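Home Organization Basics
Handout 4: Cords and Cables

Bring 2 or more cables from home to the next session. Any kind will do, as long as they are unplugged and not needed that day.

Sorting comes first. Lay everything out on a table and match each cable to its device. Anything without a match goes in a separate bag, marked October. If it is still in the bag then, recycle it.

Coiling. Start at the plug end and make loops a little wider than your hand. Let the cable follow its own curve. Do not wrap it around your elbow or pull the turns tight, especially near the plug.

A shallow tray works well for thick cables.
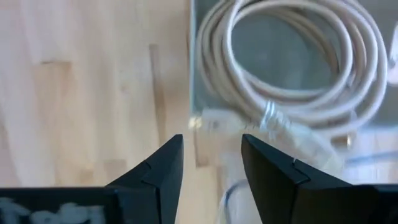

Thin ones do better in small bags, one cable to a bag. Write the device name on the outside in marker. Keep power strips apart from both.

Reading for next time: Quintero workbook, page 17.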